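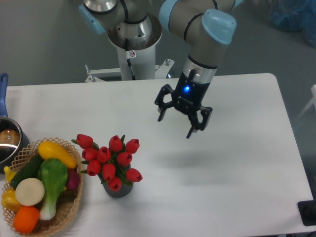 *The arm at the Tollcombe shared workshop, with its gripper open over the table.*

**Tollcombe workshop builds a table for teaching a robot arm**

01/06/2021

Members of the shared workshop in Tollcombe have put together a working table for a robot arm, and they are now using it to practice the handling of household things. The project has the name Avesow. It was started by Lavanya Iyer, who repairs sewing machines, and Krishnamoorthy Sundaram, a retired teacher of physics.

The build has cost the members $3,808 until now, without the arm itself, which is on a long loan from the engineering supplier Nambiar. Of this sum, $1,456 went to the steel parts and the wiring. The rest was spent on the table, the power supply and a second-hand computer.

The arm stands on a white pedestal behind the far edge of the table. Mr. Sundaram said that the fixing of the pedestal took more evenings than all the other work together. "We drilled the holes for the bracket two times," he said. "The first time we measured from the wrong side."

For the present exercise the group has chosen a vase with red tulips. The gripper must come to the stems from the side and close on them low, near the rim of the vase. Ms. Iyer wrote the first version of the movement at home, on paper, before she tried it on the computer.

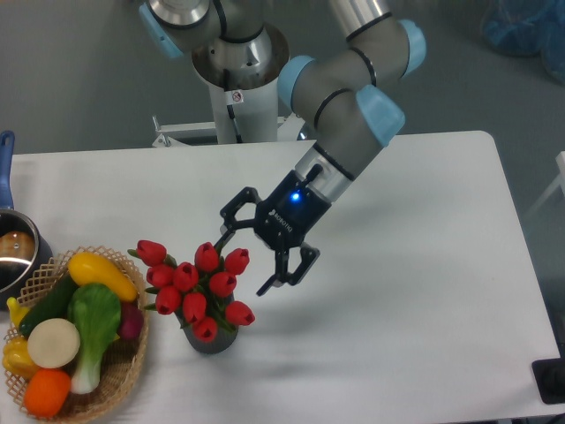

**Can other members use the arm?**
Members can book it after a safety lesson of 20 minutes, and a second person must always stay near the stop button.

The lesson is given by Mr. Sundaram and it is free of charge. Members under 16 can take part together with a parent.

According to Ms. Iyer, flowers are harder than boxes. A box has flat sides and the fingers can meet it almost anywhere, but a bouquet is wide on the top and thin below, and the leaves go in all directions. She prefers to bring the fingers in slowly and to set the closing force low - the group can raise it later in small steps.

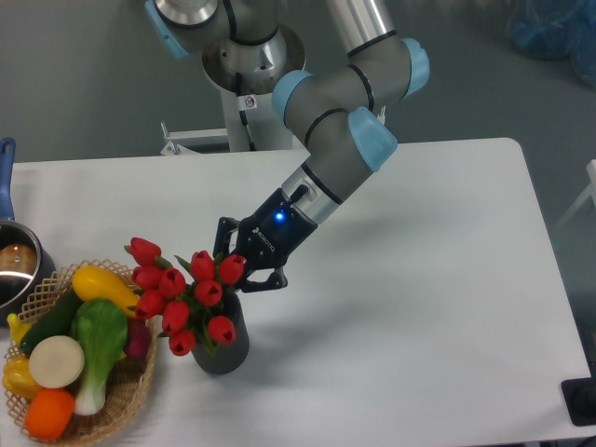
*Fingers closed on the tulip stems, just above the rim of the vase.*

The basket of artificial vegetables and the saucepan stay on the left side of the table during this exercise. They are meant for later tasks. The group wants to move the vegetables one by one into the pan, and after this to try with a lid.

The workshop in Zustthorpe has asked for the drawings of the bracket, and the Tollcombe members will share them when the measures are corrected. A parts list will be added too. Ms. Iyer asks for a little patience, as she is making the drawings in her free time.
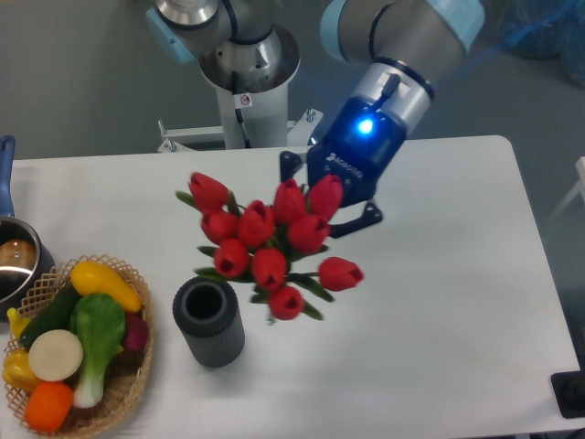
*The bouquet held over the table, with the vase standing empty beside it.*

The group has applied for a local grant of $2,000 to buy a better computer and a guard rail for the open side of the table. An answer is expected in October. Until then the arm will run at reduced speed when visitors are in the room.

Those who want to join Avesow can leave their name on the sheet at the workshop entrance.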